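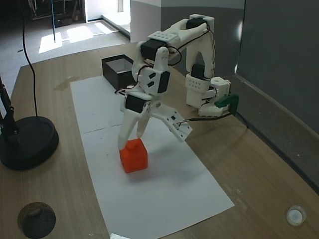
Radek Havlíček asked why the arm needs a new controller at all if the old one still closes the gripper. Fair point -- take it first. The answer is timing. Old board: 100 ms between position updates. Jetside board: 20 ms. Same arm, same servos, same cube.

Pause for questions on wiring.
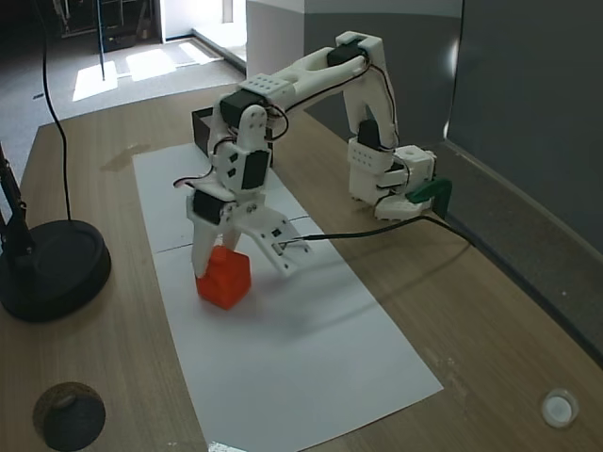 Part 3: Finger alignment

One finger swings, so the approach has to favor the other side. Say how the offset is set -- by hand, per controller. Do not quote success rates yet. Hand over to Geetha Lobo for the Urkholm logs.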